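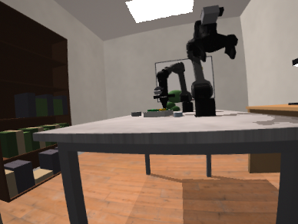 # Plodik Hardwax Oil for Wood Floors

I started selling Plodik because I got tired of recommending it to friends and then having to tell them where to drive to get it. It's a satin hardwax oil for bare or previously oiled wood floors, and it's the only floor finish I've ever bought twice with my own money.

My own house was built in 1972 and the living room boards had three layers of something shiny on them when I moved in. I sanded it all off one very long Thursday, put down two coats of Plodik, and I've been spot-fixing it ever since with a rag and whatever is left in the can. You can't do that with polyurethane - you scratch it, you live with it or you sand the whole room again.

## What you get

- One can of oil, enough for two coats in a normal bedroom (check the label on your can size, old thirsty boards drink more)
- One white applicator pad
- A stir stick, because I always forget to buy one

Colors are Clear, Honey and Smoke. Honey is the one most people order. It warms up pale pine a lot, so if your boards already lean orange, go Clear. Smoke is nice on oak and a bit muddy on everything else, in my opinion. Sorry, Smoke fans!

## Putting it down

Sand to 100 or 120 grit and stop there. I know it's tempting to keep going until it feels like glass, but the oil won't soak in properly. Vacuum twice, and do the corners by hand.

Stir the can well, then work two or three boards at a time, always along the grain, and start at the wall farthest from the door (yes, I have painted myself into a corner, and I had to eat dinner in there). Wipe off anything still sitting on the surface after fifteen minutes. Leave it overnight and do the second coat thinner than the first.

Lay your used rags out flat outside to dry, please. Oily rags in a pile can heat up and catch fire by themselves.
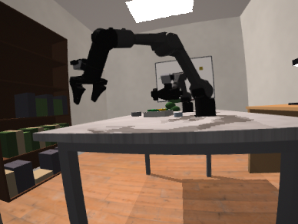

Socks only for two days after the last coat. Hold off on rugs for two weeks, and lift heavy furniture back in, don't drag it. Felt pads are cheap, and I sell those too.

## Looking after it

Damp mop, not wet. The Rirkance floor soap works fine with this oil and so does any plain soap without ammonia. Skip the steam mop completely.

Itziar Quintana wrote to ask if she could use it over an old Sarmiento varnish. No, sadly - the varnish has to come off first. Nokuthula Swanepoel asked about stairs, and that's a yes. She did every other step so she could still get up to bed, which I'm now stealing as official advice.

## Ordering

Cans ship on weekday mornings. Sample sachets in all three colors are on the same order form, and they're big enough for a decent test patch inside a closet. Unopened cans can come back within a month. Opened ones I can't take.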